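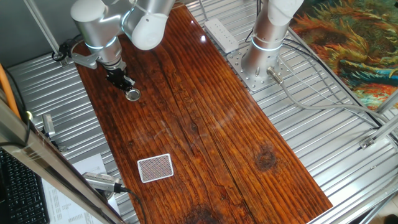
Consejos para compartir banco con dos brazos robóticos

En el taller de Figueroa llevamos 4 meses trabajando con dos brazos en la mesa de ajuste. Antes las piezas pequeñas se colocaban a mano durante todo el turno. Ahora esa parte la hacen los brazos y a las personas nos queda preparar, vigilar y corregir. Estos son los apuntes que damos a quien entra nuevo.

Tablero. Una madera barnizada sirve, pero los reflejos engañan a la cámara. Antes de empezar, mire el tablero desde la altura de la pinza y mueva la lámpara si ve una mancha de luz en la zona de recogida. Los arañazos finos no molestan. Límpielo con un paño de microfibra apenas húmedo y nada de cera – la cera hace resbalar las piezas.

Piezas de prueba. Use objetos corrientes y distintos entre sí: algo plano, algo redondo, algo con asa. Colóquelos de uno en uno, un poco torcidos, porque así llegan en el trabajo real. 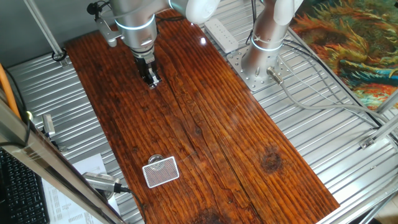
Pinza sobre el tablero, con una pieza pequeña de malla en la parte inferior izquierda.

Cables. Los de corriente, por detrás de los brazos. Los de datos, hacia fuera y sin cruzar el tablero. Revise los conectores de la base al empezar el turno y otra vez después de comer. Un conector medio suelto nos costó 2 mañanas de paro en mayo.

Hoja de turno. Déjela impresa junto al teclado. En la nuestra se apuntan las paradas, la pieza y quién estaba delante. La última tanda para Ditel fue de 893 piezas, con 17 paradas, casi todas por piezas montadas una encima de otra.

Manos. No se entra en la zona de los brazos sin pulsar antes la parada, aunque parezcan quietos.

Turnos. Vigilar cansa más de lo que pensábamos. Al principio dejábamos a una sola persona toda la tarde y se le escapaban errores sencillos. Ahora se rota cada hora con el puesto de embalaje. Quien tenía buena mano para ajustar a ojo sigue haciendo falta: es quien decide cómo se coge cada pieza nueva – y conviene que esas horas consten como trabajo de ajuste en el parte.

Al cerrar, deje el tablero despejado y guarde las piezas de prueba en su caja.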